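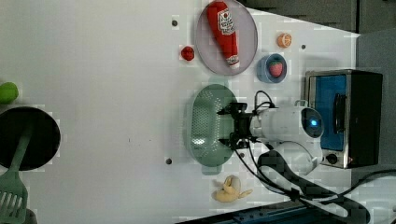 Replacing the gripper cable on the bench arm

The fault first showed up in February as a gripper that stopped reporting position. The arm itself kept moving. The controller logged a comms timeout on the gripper channel, held the last commanded pose and waited for an acknowledgement. Clearing the fault brought it back for anywhere between a minute and the rest of the afternoon.

I spent longer than I should have in software. The timeout threshold went up, then back down when that changed nothing. I rolled the gripper firmware back one version, saw the same fault, and rolled it forward again. The log held 2,283 timeouts by the time I sorted it by joint angle, and that was the useful step. Almost all of them fell in the same part of the wrist rotation, past 90 degrees in the positive direction. A firmware bug has no reason to care where the wrist is. A conductor does.

Confirming it took a multimeter and a second pair of hands. Lindiwe Molefe rotated the wrist by hand with the brakes released while I watched continuity on the data pair. It opened at the same angle each time and closed again on the way back. The break was inside the jacket, a short distance behind the connector, where the cable left its last clip and went straight into a bend. From the outside the jacket looked fine.

The original cable was a general-purpose one, rated by its maker for fixed installation. I fitted it myself when the arm went on the bench, intending to swap it later. The replacement is a continuous-flex cable from Jaredeck, shielded, with finer stranding and a jacket that stays supple. It costs more than the old one by a margin I would have argued about a year ago. Tratthorpe had it on the shelf in the length I wanted and it arrived on a Thursday.

Procedure, mostly for my own reference:

Park the arm in the service pose with the gripper low over the bench and fully open. Power down at the controller, then isolate at the wall. Wait for the status light on the arm to go out before touching a connector. The gripper holds its last position with no power, so if it is closed on something when you isolate, it stays closed on it.

Photograph the existing cable run before removing any of it. I did this the second time.

Undo the gripper connector first, then work back towards the base, releasing clips in order. The connector collar is a quarter turn and should not need pliers. If it does, there is grit in the thread. Mine had some, and a dry brush cleared it.

Lay the new cable out on the floor overnight if you can. It comes off the coil with a set in it, and if you clip it to the arm like that it will fight you at every joint. Do not twist it to straighten it. Roll it out.

Clip from the base towards the wrist, leaving a service loop at each axis. The loop has to be large enough that the cable never goes below its minimum bend radius with the joint at either limit. On this cable that is 100 mm for moving runs. I had assumed the old loops were generous. Measured against a cardboard template, the wrist one was well under.

Move each joint by hand through its full travel before restoring power, watching the loop and not the joint. Two things to look for: the cable going tight at one end of travel, and the slack at the other end hanging low enough to catch on whatever is on the bench. The second is more of a nuisance on a bench like this, which is covered in toy food and cookware most of the time. A loop that clears a bare tabletop by a comfortable amount may not clear the handle of a pan.

I moved the last clip back along the arm so the cable now enters the wrist loop in a gentle curve. The clip is an Ouellet saddle type with a rubber liner. The earlier one was a plain cable tie, pulled tight, and I think that did most of the damage. A tie pulled hard onto a flexing cable gives it a fixed point to break against.

After the swap, restore power, home the arm, and run the gripper calibration from scratch. The stored open and closed limits survive a power cycle but I don't trust them across a disconnected connector. Calibrate with empty fingers. Then check the tool payload setting, which on our controller reverts to zero if it boots without seeing the gripper. With payload at zero the arm sags slightly in hand-guiding mode and collision detection becomes touchy. I lost an hour to that last year.

For the soak test I wrote a short Grukport script that sweeps the wrist between limits, opens and closes the gripper at each end, and logs any missed acknowledgement. It ran for 4,000 cycles over two days at normal working speed. Zero timeouts. I then ran a shorter set with the forearm raised, which puts the wrist loop at its worst angle, and that was clean as well.

The inspection sheet now has a line for the wrist loop, to be checked monthly with the cardboard template, which lives in the drawer under the controller. The other cables on the arm are still the original type. They move much less, and the run at the base hardly moves at all, so I have left them in place and ordered one spare. I still need to label both ends of the new one.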